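Notebook Home | Index | Previous entry | Next entry | Print

Workshop notebook, Allumthorpe, bench side. May, started 9:40 in the morning

Markers and pen holders, sorting and small test

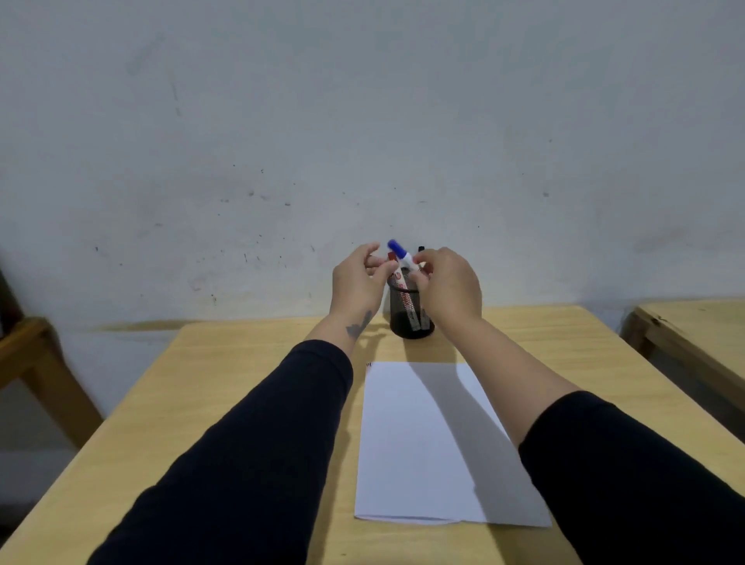 Colin Inskip wrote under my last entry that he does not see why we keep the whiteboard markers standing at all, he was taught that they must lie flat, otherwise the colour sinks to one end and the marker writes pale. I answer him here because the margin is too small. He is right for long storage, I think. For the markers in use I still prefer the mesh holder on the table, because a marker lying flat on our tables rolls to the floor and then we have no marker at all. But I will test it and not only argue.

What I did first. I collected all markers from the benches, the window sill, the drawer under the kettle and the pocket of the grey lab coat. Together 38. Each one I tried on scrap laminate with one line the length of my hand, then wiped it. Result: 11 do not write or write so pale that it is useless. 8 write but the tip is pushed in or frayed. The rest is good.

The dead ones went to the box for Kultumgate, they take pens and markers for recycling when the box is full. Please do not put batteries in this box, last time I found two.

The frayed ones I keep in the drawer for marking timber offcuts, where the line does not need to be nice. Red is the worst colour for this, it cannot be seen on the Merbau.

Holders. Black mesh is better than the old tin. You see through the side if something is standing in it, and the dust falls out on the bottom instead of making a grey paste. The mesh has one fault, a thin refill or a small drill bit goes through a hole and hangs there, and then it scratches the hand. So only markers and pens in the mesh. Drill bits have their own block, as everybody knows but does not do.

I put the holder at the back of the table against the wall. When it was at the front, a sleeve took it down more than one time. With it at the back you must reach a little, but the drawing paper has space in front. I propose to leave it so on all the light tables. On the bench by the vice it makes no sense, the vibration walks it to the edge.

Cap up or cap down. This was the real question. Arguments I have collected:

- Cap up: you see the colour at once, and you do not have to turn the marker over before you open it. Ink goes away from the tip by gravity, so after some weeks it can write dry at the start.
- Cap down: tip stays full, but if the cap is not clicked properly, it leaks in the holder and the colour is on your fingers the next day. Also with white barrels all look the same from above.

I have decided for cap up in daily use. For the test I take new markers from the Kusix carton, same batch, red, blue and black. One set stands cap up, one set cap down, one set lies flat in the drawer on a cloth so it does not roll. Every second morning before coffee I draw one line with each on the same sheet and write the date beside. The sheet is taped inside the cupboard door. Please do not borrow from the test sets, they have a strip of green tape on the barrel. If you have borrowed one already, write it on the sheet and I will not be angry, but I need to know it.

Order. Van Leeuwen sends the catalogue again and wants us to buy the carton of 2000 because the price per piece is better. This is foolish for us. We would still have them when I am a pensioner, and all of them dried out. I asked for the small carton, mixed colours, less green. Green is never used except by me for the tape question, and that is tape.

Small things from the same morning:

The whiteboard cleaner is nearly empty. Metho works also but takes the printed lines off the board, so not on the planning board.

One permanent marker was again between the whiteboard markers. I put a ring of masking tape on every permanent one and they live in the tool cabinet, top shelf. The mark on the planning board came off when I wrote over it with a whiteboard marker and wiped both together, it needed three times.

Caps: a spare cap from a dead marker fits a good one of the same make. I keep the caps in the jam jar. Blue and red are enough, black caps I have only one.

Colin, if you have the paper where it says that they must lie flat, please put it in the folder. I would like to read for how long.

Next look at the test sheet: end of the month, then I write the result under this entry.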